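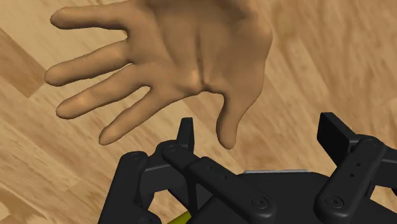
**Feter or Drevora gripper for handover sims?**

**plankton86** – January 29, 2023
I've got the Feter two-finger model on a white arm in the simulator and I'm thinking of swapping to the Drevora. Same table, same clutter, same bad driver. Has anyone compared them?

**FatimaOkoro**
I have. The Drevora is slimmer but the stock controller gains are dreadful. Mine shook like a wet dog until I knocked damping down to 25.

**gearbag**
Down? You want it up. And the wrist camera matters more than the fingers. With a chunky housing you're picking things up by rumour.

**plankton86**
Fair point about the housing. The side view I've been steering by:
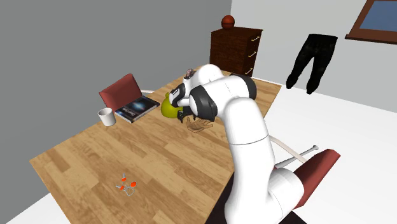
Page 2 of 4

**FatimaOkoro**
The lemon, or ball, or whatever it is, is half hidden by the gripper even from there. I'd tilt the wrist before spending money.

**gearbag**
Slimmer fingers won't fix that. Edet sell a longer set, if you enjoy waiting for parts files.

**elif_nb**
Disagree with both of you. I ran roughly 4000 grasps on each and the Feter dropped fewer round things. It's ugly – so is my code.

**gearbag**
Whose contact model, though?

**elif_nb**
Plamside's. Default friction. Go on, say it.

**gearbag**
I'm typing it now.

**plankton86**
Right, wrist tilt tonight, Drevora files after that. Fatima, can you post your gains?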